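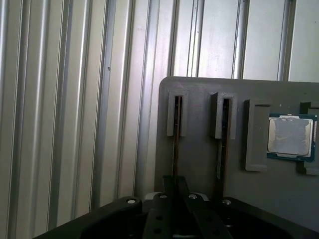 Odstead Parts Board

Welcome, and thank you for stopping by. This folder holds the drawings, print files and notes for the Odstead board, an upright grey panel for keeping small computer parts where you can see them and get at them. It started life as a way to stop thin cards from sliding around in a drawer at our Porkthorpe workshop, and it has grown a good deal since then, mostly through people asking for one more holder. If you only want to print the thing and get on with your day, skip down to Getting started. If you like to know why a clip is shaped the way it is, put the kettle on and read the whole page.

What it holds

The board carries a row of raised holders across the upper middle of its face. Slot holders come first, at the left end. They are rectangular frames with a narrow vertical opening, and a card goes in edge-on, so that its long side runs down the face of the panel. Further to the right comes a taller rectangular clip with beveled edges and a recessed center, with a processor next to it.

We tried the row in several orders before settling on this one. Cards are the parts we reach for most, so they went to the left, where most of us at the Porkthorpe bench stand. The processor wants a bit more care in handling, and having the tall clip between it and the cards gives your knuckles something to bump into first.

What is in this folder

panel - the flat back piece, with the rounded upper corner
slot - the card holder, one file, print as many as you like
clip_tall - the taller clip with the beveled edges
drawings - dimensioned sheets for all of the above, for anyone who would rather cut than print
old - earlier shapes, kept because somebody always asks for them

All told the project now has 28 files, a fair number of them in the old folder. You won't need most of those. The drawings are in millimeters, and the print files are exported at the same scale, so please don't let your slicer helpfully convert them to inches. (It has happened here more than once, and the result is either a very small board or a very large bill for filament.)

Getting started

Print the panel first, face up, and let it cool all the way down on the bed before you try to lift it. A warm panel will curl at the corners and there is no good way to flatten it again afterward. Any ordinary matte grey filament will do nicely. We like grey for its lack of glare - a shiny board throws the light back at you, and thin dark cards get hard to pick out against it.

Next, print 4 slot holders and try a card in each one before gluing anything down. The card should go in with a light push and come out with a light pull. If you have to wiggle it, run a fine file down the inside of the opening, a few strokes on each side, and try again. If it drops straight through, your printer is laying down a little thin, and the width setting in the slot file is the one to change.

Glue the holders along the line marked in the drawings, starting from the left. Lay a straightedge under them while the glue sets. A holder that dries a bit crooked will still grip a card perfectly well, so don't pull up a good one over looks alone.

Stand the finished board upright on something solid. Ours has lived on a bench, on a rolling cart and for one long winter on a windowsill, and the bench was the best of the three. Give yourself enough space in front to get a whole hand around a card without brushing its neighbor.

Looking after the parts

Hold cards by their long edges and keep your fingers off the contacts. Touch something grounded before you start, especially in dry weather. We use retired parts on our own board, and suggest you do the same while you are learning how firm a push it takes. The processor should be handled by its sides only, and if you set it down on the bench for a moment, set it on something clean and soft.

Dust gathers in the slots faster than you would think. A dry paintbrush clears it out well enough. Please don't wipe the board down with anything strong, as some cleaners leave the plastic cloudy and a little sticky.

Known trouble spots

The tall clip can crack at the base if it is printed standing up. Lay it on its back instead.
Very slick filament makes the slots too loose, even at the right width.
The Endero version of the panel, which you may have from an earlier download, has its mounting line set 17 mm lower. Holders fit it fine, but the long cards may touch the bench.

Changes

Nov 9, 2021 - wider bevel on the tall clip, new drawings, Endero panel moved to the old folder.
October - slot opening made deeper, corner of the panel rounded off after one too many snagged sleeves.

Sharing and questions

Use these files for anything you like, at home, in class or at work. If you pass them along, please keep this page with them. The download counter stood at 2,072 when we last looked, which was a lovely surprise for a thing that began with one messy drawer.

Requests for new holders go on the Xiong list, under the heading Board. Include the length, width and thickness of the part you want to hold, measured in millimeters, and say which version of the panel you have.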